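Prondeck Planning Kit for Bench-Mounted Arms

Cell planning, sizing and budget support for shops buying their first or second robot arm
From Lavoie Equipment. Price list in effect from Aug 17, 2019

Most people who call us have already picked the arm. They have watched the videos, they have a favorite, and some of them have named it. What they haven't picked is the table, the mount, the outlet, or the line in the budget that covers any of those. 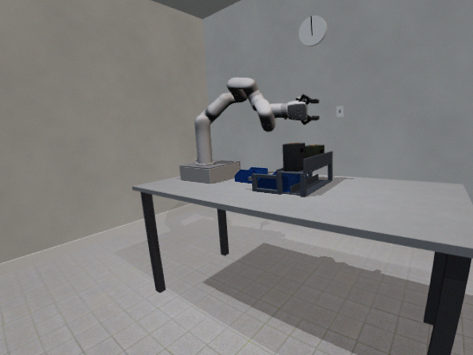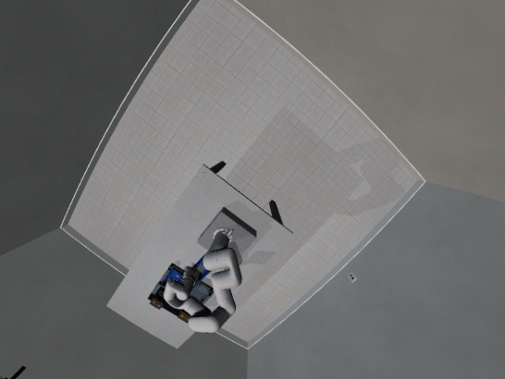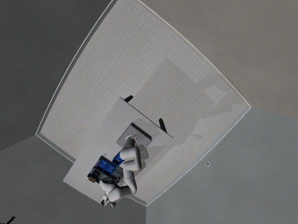
Prondeck is the kit you buy before the robot, or at the latest while the purchase order is still sitting in somebody's tray. It is a layout service, a set of printed templates and a long worksheet with a column headed "Who pays for this?" that has ended a few friendships. The layouts are worked out as simulations, so moving a wall costs you an email. Start with the power. In all three views there is one small plate on the wall and an arm on a table, and a plan that stops there has left out the part where a cord crosses the walkway. Your worksheet asks for the distance from the mount to the nearest outlet, measured along the route a cable would take, and please don't measure it the way a bird would. The overhead views are also good for settling how much table is left once the arm is folded up over its own base, which is the argument that usually decides between the short bench and the long one.

What you get

Printed floor templates, full size, for the base and the bench you're considering. Tape them down and walk past them for a week.
A simulated layout of your room with your arm model in it, seen from the side and from overhead.
Two rounds of changes. A third can be had, at our hourly rate and with some sighing.
The Prella worksheet, which covers mounts, grippers, cable, guarding, spare fingers, training time and freight.
One phone review with Lorne Morin, who has been sizing benches for us since the catalog was stapled.

What it costs

The kit is $409 per cell. Extra cells in the same room are $85 each, because we already know where your walls are. If you order a Brina bench from us within 54 days, the $409 comes off the bench invoice. If you order the bench from someone else, you keep the drawings and we keep our opinion.

Rush layouts are available every month except December, when everyone discovers they have equipment money left and wants to spend it by the same afternoon.

Sizing the bench

A bench should be sized for the work and the arm together, and then for the person who has to reach in when a part goes over on its side. We ask for the footprint of every bin, tray and rack you plan to keep within reach. People tend to send us one bin. Then the bench arrives and there's a rack, a stack of boxes on top of the rack, and a coffee. Send us all of it, coffee included.

Brina benches ship flat, with leveling feet and a drilled plate for the mount. Lead time is 8 weeks. The plate is drilled to suit your base, so we need the base drawing from your arm supplier and not a sketch of it. We have received sketches.

What we don't do

We don't sell arms, and we don't get paid by anyone who does. We don't write programs. A Prondeck layout isn't a risk assessment either - you'll still need one of those, done by someone qualified, on the real cell with the real parts in it. The worksheet has a line for that too, and it's the one most often left at zero.

Before you order

Have these ready: room dimensions, ceiling height, door width (the narrowest door on the way in, wherever it is), arm model, base drawing, and a list of the parts you want handled with their weights. Photos of the room help. Tidy it or don't, we're looking at the walls.

Orders go through the form or by phone. Purchase orders accepted from schools and from companies with an accounts department that answers email. Layouts go out as PDF, and templates follow by mail in a tube that will not fit in your mailbox.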